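Workshop > Bench and fixtures > Fitting a wooden work board to a perforated table
Search this site Enter keywords Go

Fitting a wooden work board to a perforated table

A perforated table is convenient for bolting things down, but it is a poor surface to work on directly. Small parts drop into the holes, round items settle in them, and paper laid over the grid marks easily. A flat wooden board fixed on top solves this and can be taken off again when the table is needed for something else. The method below is the one used at the Kustavdale workshop and applies to any table with a regular grid of holes.

You will need

A glued-up board of pale hardwood, planed flat, 20 mm thick
Bolts with large round heads, plus washers and nuts to suit the holes
Abrasive paper, 120 and 240 grit
Food-safe or hard wax oil
A straight edge and a soft pencil
A spanner

Choosing the board

Check the board for flatness before anything else. Lay the straight edge along the length, across the width and on both diagonals. A gap that admits a sheet of card is acceptable, as the bolts will draw it down. A board that rocks on two opposite corners should be returned.

Look at both faces and decide which goes up. Tight knots do no harm if they are level with the surface. Run a fingernail over each one; if it catches, sand that area locally or turn the board over. Strongly figured grain can tear out under a plane, so finish it with abrasive paper only.

Preparing the table

Clear the table and vacuum the holes. Chips left under the board will hold it up at one point and cause it to drum when tapped. Check any seam between table panels with the straight edge. If one panel sits higher than its neighbour, correct that first by adjusting the panel from below.
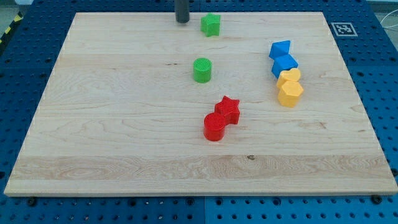
Position the board square to the rows of holes and leave at least one full row exposed at the front. The exposed row takes the bolts and allows clamps to be added later. Keep printed markers, cables and edge tape clear of the board, so that it can be lifted without disturbing them.

Fixing

1. Set the board down and push it to its final position. Mark the corners on the table in pencil.
2. Insert a bolt near each front corner, tight against the edge. The head should bear on the wood without crushing it.
3. Fit washers and nuts from below and tighten by hand.
4. Repeat at the back edge if the board is to take sideways force.
5. Tighten with the spanner, a quarter turn at a time, moving between bolts.
6. Press on each corner. Movement at any corner means a bolt has pulled the board out of line.

Do not drill through the board. Wood moves across the grain with changes in humidity, and a board held rigidly through its face may split along a glue line.

Finish and upkeep

Sand with the grain, 120 then 240, and wipe off the dust. Apply a thin coat of oil, leave it for 24 hours and apply a second. Oil the underside as well, or the board will cup. Check the bolts again in November, when the heating has been on for a few weeks and the wood has shrunk.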